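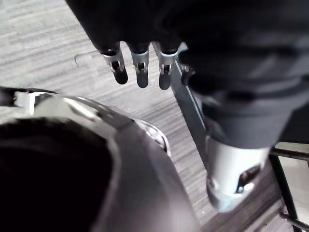
Three fingers hanging down over the carpet, silver brackets just above the tips.

Teaching a robot hand by remote control: tips from our workshop

At Bremora we show tasks to robots in a small room in Steltidville. One person moves the controls, the robot follows, and every movement is saved so the robot can learn from it later. I collected these tips for people who start with this work at home or in a club workshop. I am not an engineer by education, I learned it by doing.

Before you begin

Clear the floor under the hand. A screw in a carpet is very hard to find again, so we put a flat tray under the work when the parts are small.

Look at the finger joints from close distance. Thread, hair and small pieces of tape like to go into the openings near the hinges. A dry soft toothbrush takes them out. Do this with the power off, and please do not use oil if the manual does not ask for it.

Wipe the fingertips with a slightly damp cloth and let them dry. Dust makes the grip weaker, and then you start to squeeze harder with your own hand without noticing it.

Shiny metal parts can give strong reflections in the wrist camera. Move the lamp to the side, or hang baking paper in front of it -- with enough distance from the bulb, and only with a cool LED lamp.

During the showing

Do the task first with your own hands, slowly, three times. You will notice small movements which you forget to show later, for example how you turn the cup a little before you lift it.

Start each try from the same resting position. We marked ours on the table with painter's tape.

Move slower than feels natural, but do not stop in the middle to think. If you must think, cancel the try and begin again. A long pause is also saved, and the robot may learn to wait there.

Come to the object from above when you can. The fingers stay open until they are on both sides of it, and only then you close. If you close too early, you push the object away.

Make small mistakes and correct them. My first 70 tries were all very clean, and the robot did not know what to do when a sponge was lying 3 cm to the left. Now I move the object a little after every try.

Take a break after 10 tries. Tired hands make lazy movements, and you do not see it until you watch the recording.

Good first tasks

Folding a washcloth in half. Putting a sponge in a bowl. Moving wooden spoons from one jar to another. Leave glasses and eggs for later -- we lost many eggs.

Keeping order

Write one line in a notebook for every group of tries: the task, the lamp position, who was at the controls. We use an Anullow notebook with squared paper, but any notebook is fine. When our collection came to some 3,000 tries, these lines saved me a lot of searching.

Delete bad tries on the same day. In June I waited two weeks and could not remember which ones were bad on purpose.

At the end of the day, park the arm in its resting position, switch off the power and cover the hand with a clean pillowcase. Wash the pillowcase without fabric softener.

Page updated 09/07/2021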